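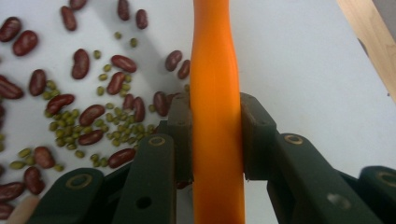
Noemí Jaramillo wrote in to say that her movie nights at home always go wrong in the first ten minutes: the popcorn is cold, someone needs a glass of water, and the dialogue can't be heard over the bowl being passed around. She asked for a page on getting the kitchen and the living room ready before a long film. These are the tips we use, with a few that readers have sent in.

Popcorn

Heat the oil in a heavy pot with three kernels in it. When all three pop, take them out, add the rest and put the lid on slightly ajar so steam can get out. A tight lid makes chewy popcorn. Shake the pot every few seconds and turn off the burner when the pops slow down.

Salt sticks better if it is fine. Run ordinary table salt through a spice grinder for a few seconds, or crush it in a mortar.

If you want butter, melt it slowly and skim the foam first. The milky part at the bottom of the pan is mostly water and will shrink the popcorn, so leave it behind.

To keep a second batch warm, spread it on a baking sheet in the oven at 250 degrees. Twenty minutes is fine. After that it starts to taste stale.

Quiet snacks

Chips are loud, and so is anything in a crinkly bag. Empty everything into bowls before the movie starts. Line metal bowls with a cloth napkin.

Cut vegetables can be done in the morning. Keep carrot and celery sticks in cold water in the refrigerator, and dry them well before they go out. Cucumber doesn't keep as well in water; wrap it in a damp towel.

Serve dips in small cups, one per person. Crescencio Beltrán uses a muffin pan as a carrier, with dip in some of the cups and olives or nuts in the others. It also sits steady on a couch cushion.

Drinks

Fill a pitcher and leave it in the room. Glasses with a wide base are better on carpet. For a film over two hours, put ice in a thermos, where it will last to the end.

The room

Lamps behind the viewers show up as reflections on the screen. Move them to the side, or put one low lamp behind the television. A dark bath towel clipped over a curtain rod will block a streetlight for the evening.

If voices are hard to hear, look in the sound menu for a speech or dialogue setting before raising the volume. Turning the bass down a few steps often helps too. Run the dishwasher after the credits.

Projectors need space around the vents. Don't stand one on a pillow or a blanket. Dust the filter with a soft brush, with the projector unplugged and cool. A white sheet makes a fair screen if it is ironed and weighted along the bottom hem. Slide a broom handle through the hem if it is wide enough.

Cleaning up

Butter on upholstery: scrape off what you can, cover the spot with cornstarch, leave it for up to 110 minutes and vacuum. Repeat once before trying any soap, and test the soap on a hidden seam.

Soda on a remote: take out the batteries first. Wipe the buttons with a cloth barely dampened with rubbing alcohol, then let it dry overnight with the battery cover off.

Unpopped kernels get under couch cushions and scratch wood floors. Use the crevice tool along the seams, then sweep under the front legs.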